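**Hollbridge office supplier takes on Brulleck copier accounts**

Hollbridge - Faulkner Office Systems is picking up the service contracts of Brulleck Business Machines, which closes its Mill Street shop at the end of March. Deal covers 200 leased copiers and printers, most of them in small offices, two school districts and the county clerk's building.

Customers don't have to sign anything new. Lease terms stay as written until they run out, same monthly rate, same per-page charge. After that it's a Faulkner contract or you shop elsewhere. Letters went out last week but several offices on the east side say they haven't gotten theirs. Faulkner says call the front desk and they'll email a copy.

Toner is the big question we keep hearing. Brulleck shipped it automatically when a machine ran low. Faulkner does that too, but the machines have to be switched over to its system first, and that means a visit or a remote login for each one. Company expects to finish by the end of April. Until then, order by phone, and order early. Anything in before 2 p.m. goes out the same day.

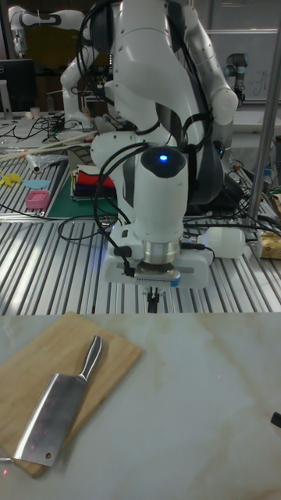 Repair calls move over right away. Faulkner is promising a tech on site within 4 business hours inside city limits and next day for the rest of the county. Brulleck's contracts only said "prompt." Five of the Brulleck techs are staying on, so some offices will see the same faces. The parts stock is coming across too, including drums and fusers for older models that are getting hard to find.

Less good news for anyone with a wide format plotter. Faulkner doesnt service them and isn't planning to start. Those contracts are being handed back with a refund for the unused months. The company passed along the name of a shop in Celtitz that does plotters but there's no agreement between the two, and the drive is long enough that a travel fee is likley.

Same goes for the shredding pickup Brulleck ran for a handful of law offices. That stops with the March run. Bins will be collected from customers, no charge.

The Mill Street counter, where people could walk in for a ream of paper or a single cartridge, closes for good. Faulkner's own counter on Depot Road is open weekdays 8 to 5 and it's adding Saturday mornings, 9 to noon, starting in April. Store credit and prepaid copy cards from Brulleck will be honored through the end of the year. Bring the card, they can't look it up by name.

No word yet on what happens to the Mill Street building. The lease sign isn't up.

Price of the deal wasn't released.

Billing questions on anything dated before April still go to Brulleck, at the old number, which stays on through June.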